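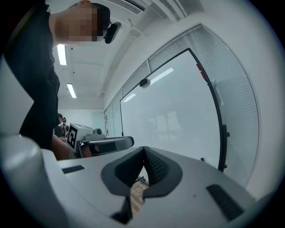
Eddale Animal Rescue Centre revised its rules on foster placements for older dogs in June. Shagufta Lashari, head of rehoming, said that the change followed a long review of how dogs over the age of eight cope with life in kennels.

"Older dogs often sleep badly here and lose interest in their food," she said. "A quiet home suits them better while we look for a permanent owner."

Under the new rules, a foster carer may look after no more than two dogs at a time and must live within 50 miles of the centre. Veterinary fees are met in full by the centre, and carers receive a food allowance of £5 a day for each dog.

Asked whether carers may adopt the animals placed with them, Ms Lashari confirmed that they may apply after the first month. "They go through the same home visit as any other applicant," she said. "We do waive the £100 adoption fee."

Ilari Laaksonen, the centre's veterinary surgeon, examines every dog before it is placed. "Teeth and joints are what I look at most closely," he said. Applications should be made in writing to the rehoming office.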